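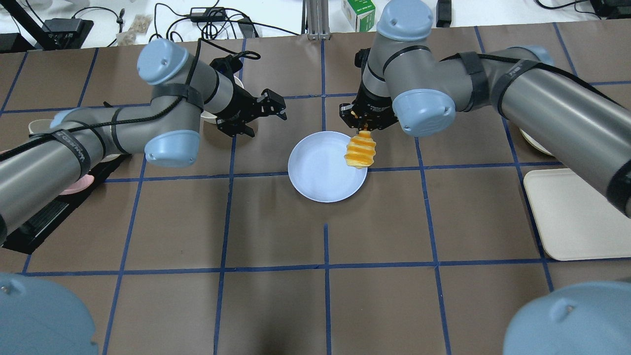
Build the table before you build the robot

I share a workshop at Jilside with a mixed lot of people. There is a furniture restorer, a man who mends accordions, and a group of us who have spent far too long trying to get two robot arms to lay a table and clear it again. I want to argue for something that sounds dull. In a small shop, most of the money and nearly all of the patience should go into the table, and the arms should come second.

Most people who start on this do it the other way round. They save for the arms, bolt them to whatever bench is free, and then wonder why Monday's settings are useless by the end of the week. I did it myself at my last place, with a single secondhand arm on a kitchen worktop. The worktop bowed. I blamed the software for the whole of one November.

Our first bench at Jilside was an old door on trestles. Jade Treloar leaned on it while the arm was reaching for a cup and the cup moved further than the arm did. We scrapped it that evening and spent £428 on the next one, mostly on aluminium extrusion and brackets. Some members thought that was mad for a table. I thought it was cheap, and I still do.

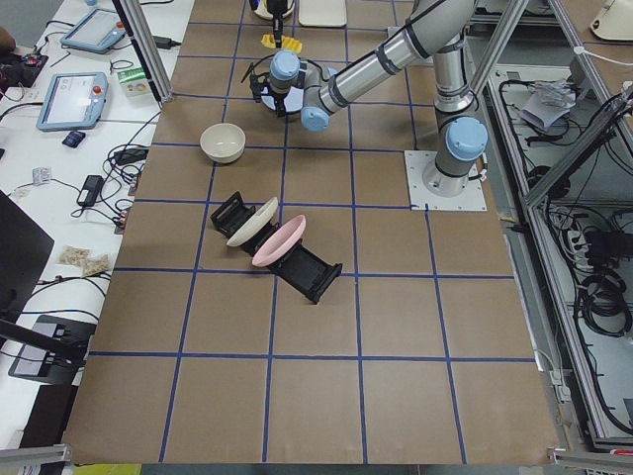 My own view on surfaces is that they should be ones you can throw away. People are proud of a machined bed and then afraid to mark it, so they keep their measurements on a laptop, where the person standing at the bench can't see them. Brown paper with blue tape stuck across it in squares does the job better. When somebody says the rack has drifted a square towards the middle, everyone can look and agree. You can write on paper. When it tears you put down more.

The second thing I would defend is ordinary crockery. There is a school of thought that says you should begin with foam blocks, all one size, and work up to real objects when the system is ready. We tried blocks for 2 months. The arms got good at blocks. Then we gave them a plate and started again from nothing, because a plate has a rim and a thickness and a way of sliding that no block has. If you want a machine that handles plates, buy plates, and accept that a few will end up in the bin. Ours come from the charity shop, 4 at a time.

I will grant the other side one point. Real objects make it hard to say whether you are improving. A block test gives you a clean score, and a clean score is useful when you are asking the other members for more bench space. Kultard, our name for the block routine, is still on the computer and we still run it after any change to the mounts. I just don't think it should be the goal.
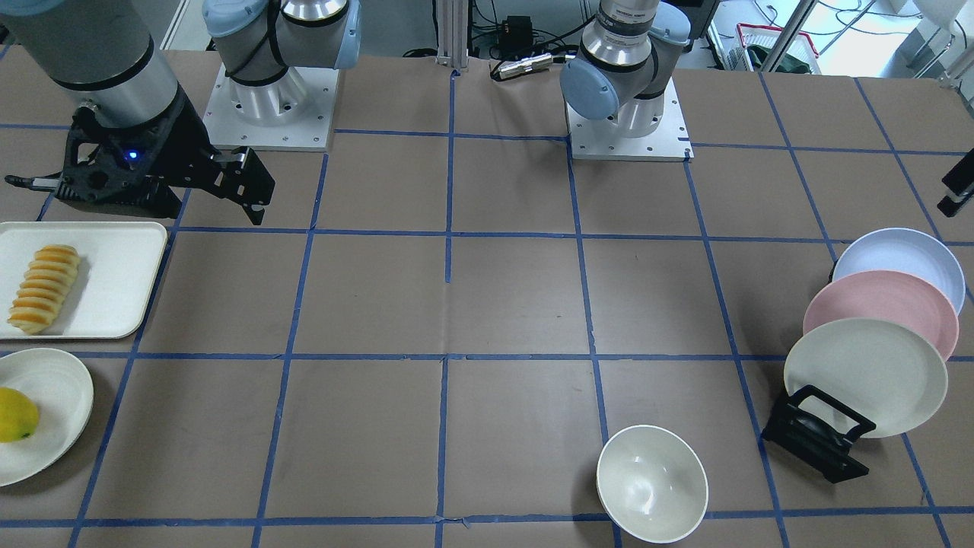
Jilside Shared Workshop – Robotics Bench Group

Food is harder again, and it is where I part company with most of the group. Saavedra, our table-laying routine, was written for dishes only. Some would like to keep it that way. I say put bread and a lemon out with the plates. A home table has food on it, and a routine that only copes with clean china has been written for a cupboard. A loaf also tells you quickly whether your grip force is sensible, as you can see the dents.

The objection is mess, and it is a fair one. Crumbs get into things. My answer is again the paper. Roll it up, crumbs and all.

Cables are the part I have no good argument about. We have too many, they are in the way, and every plan to tidy them has lasted until the next fault. Oltier, the version before this one, had every lead run through trunking, and it took 70 minutes to swap one. I would sooner have the tangle and be able to reach it, though I know the accordion man disagrees, as he has to walk past it.

So if you have a corner of a garage and some money put by, my advice is to spend a month on the table. Make it stiff and make it level. Cover it with something cheap, mark it out so that anyone can read it, and fix the mounting plates so they can't creep. Then buy the arms you can afford. A modest arm on a good table will repeat itself. A good arm on a door and two trestles won't, and you will lose weeks finding out why.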